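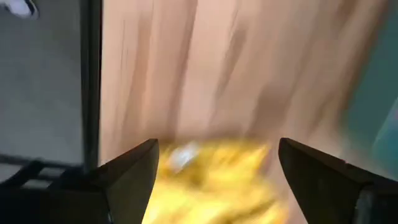 Muridetti, the shed arm: gripper gallery

14 May 2023
Posted by the Muridetti build log

Hello again from Brellham! For anyone new, Muridetti is the robot arm I've been putting together on and off in the shared workshop (bench by the door, the one with all the swearing). It's a hobby build, I'm learning as I go, and this page is for the gripper and the little camera up at the wrist. The shoulder and elbow have had plenty of attention already and can wait their turn.

Fingers open, wrist camera view
Two dark fingers with a good wide gap, something bright yellow sitting between them and pale wood behind. I do like this view, it's like riding along on the arm! You get the slanted tops of both fingers, and they're the crispest thing in the whole picture, with everything else going by in streaks. The blue-green off to the right always makes me think of swimming baths.

A few notes to go with it, as people have been asking.

The fingers
These are the third pair. The first pair were far too stubby and the second pair were lovely but met at the tips a shade before they met anywhere else, so everything got pinched and then pinged across the workshop. I redrew them with a longer taper and a chunkier base, and I'm much happier. If you're making your own, do the base first and get it solid, then fuss over the tips. I did it the other way round twice.

The motor
The gripper runs off an Agudelo servo that I picked up second-hand for 20 pounds, horn and screws included. It grumbles a bit when it holds a grip for long, so I've written in a short rest between goes. The numbers for mine are 1,805 for fully open and 80 for shut. Yours will be different, so please don't just copy those in and then write to me about stripped gears!

The camera
It rides at the wrist and goes wherever the gripper goes, which means one more cable to route past two joints. I've had it snag, I've had it unplug itself, and I once zip-tied it so tightly that the wrist wouldn't turn at all. There's now a loose loop at the elbow and so far so good (touching the bench as I type). Mounting it lower would show more of the tips, but then the base of the fingers blocks half the view, so I've stopped halfway.

The software
I'm calling my bit Grinia, mostly so the folder has a name. It saves what the camera sees along with where the joints are, and I'd like to get to 2,000 saved frames before I change the fingers again, if I can leave them alone that long. The wrist move is still on the brisk side. I've got a slower ramp half written and I'll try it when I next have a free evening.

Next up is rubber for the fingertips. I've got bicycle inner tube and a bit of old drawer liner to try, and I'm leaning towards the inner tube. The next batch of pictures should go up in July, once the base plate has been redone.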